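Sobre nós

Oi! Somos a Roltow e fazemos software de planejamento para braços robóticos. Começamos com 2 pessoas e muito café, e hoje cuidamos do Skollance, nosso planejador de preensão (o xodó da casa!).
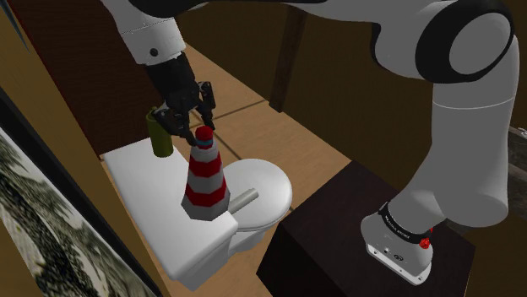 Tudo passa primeiro pela simulação. Temos 300 cenas domésticas, e o banheiro é a minha preferida: cone listrado em cima da caixa do vaso, garrafa verde do lado, pouca folga para a garra.

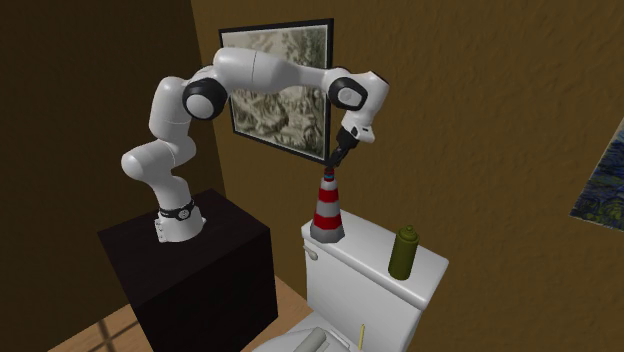
Como trabalhamos

Cada versão roda 3 vezes no Clirnitton, nosso ambiente de testes, e depois a gente senta e discute as trajetórias. 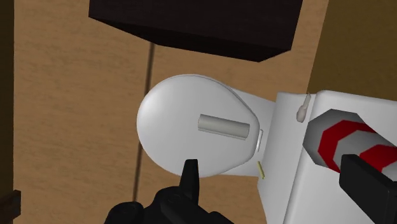
Adoro essa parte! Quer conversar? Escreva para a gente.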